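Laradov Makers Board > Home builds > Arms and grippers

Thread: cord winding with a 2 finger arm, am I nuts

flendasdale_jeno
ok so. arm is on the bench finally, base bolted down, wrist roll works, homing is fine after I redid the limit switch. next job I want it to do is put a hair dryer away. coil the cord, dryer in the box, cord on top, lid shut. everyone says start with blocks but I've done blocks, blocks are boring and my daughter laughs at them.

problem is the cord. gripper holds the plug ok, then the rest of it goes wherever it wants. tried spinning the wrist to wind it and got a knot you could moor a boat with. ideas?
Jenő

hoyin_fu
start with blocks

nornora
lol Ho-yin

Jenő what's the payload on that thing at full reach? I had 300 g on mine before the shoulder started to sag and a dryer is way over that. cord first, dryer later imo

flendasdale_jeno
no idea, more than 300. shoulder is the big servo with the printed gearbox from the Lakatos files. lifts a full mug. slowly

ysotelo
The Lakatos gearbox strips if you stall it, be careful. I've printed 3 of them now. PETG lasted longest, nylon would be better but my printer hates nylon.

For the cord: do it by hand a bunch of times first and look at what your fingers do. You don't wind it around anything, you feed loops into the other hand. One arm can't do that without a post or a hook on the bench. So either build a second arm or screw a peg down.

flendasdale_jeno
was hoping not to hear second arm. budget is gone till January

did what Yurani said tho, went thru it by hand. chair next to the sink, same dryer, same cord

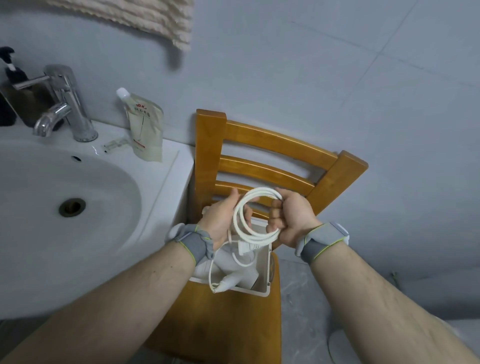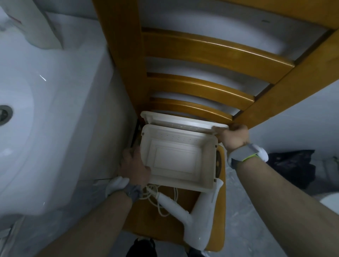
both: dryer on the wooden chair by the sink, two hands on the job, zero robots

so yeah. two hands on everything. holding the coil takes both of mine, and with the case one hand's on the body and the other's up on the lid. didnt notice how much I lean on the second hand until I tried to write it down as steps

thee_k
The case is the easy half. Clamp the body to the bench and the lid is a one arm job, push from behind and let it drop. A fixture counts as a hand. I ran a box closer that way for a year, one cheap arm and a pair of toggle clamps.

Cord is different. Agree with Yurani about the peg. I'd use two pegs, figure eight, so you don't put twist in it.

hoyin_fu
disagree on figure eight. he wants it to go in the box. an eight is long and flat and springs open the second the gripper lets go. round coil and a velcro tie

thee_k
And who does up the velcro? That's a worse problem than the cord.

hoyin_fu
leave the tie on the cord permanently, arm just presses it shut

thee_k
Presses it shut around a bundle, with two stiff fingers. Ok. Post a video when it works.

nornora
boys

lilla_h
skip winding completely?? lower the plug into the box and let the cord pile up in a corner, then the dryer on top. I do that with rope in a bucket. comes out fine nearly every time if you always pull from the same end

ysotelo
Rope in a bucket works because the bucket's deep. A shallow case, the cord just hops over the rim. Also a cord that's been kept coiled remembers it, you'd be fighting that.

lilla_h
so use a deeper box! he doesnt have to use that one

flendasdale_jeno
I kind of do, wife has opinions about the box

Lilla I tried the pile thing last night w the arm, only the cord no dryer. got almost all of it in then the gripper snagged a loop on the way out and took the lot with it. might be the finger pads, they're that grippy silicone stuff. gonna tape over the outsides

going to do pegs first, round coil, no tie. Thee I'll try your eight after, same bench holes. clamping the case too

nornora
open wider before you back out, and go straight up. my snags were all from the wrist tilting on the retreat

flendasdale_jeno
oh thats probably it. I have like 15 degrees of tilt on the retreat so the elbow clears the lamp

hoyin_fu
move the lamp

flendasdale_jeno
moving teh lamp. what diameter pegs? got broom handle and some thin dowel

ysotelo
Broom handle. Sand it, and leave the tops rounded so the coil lifts off.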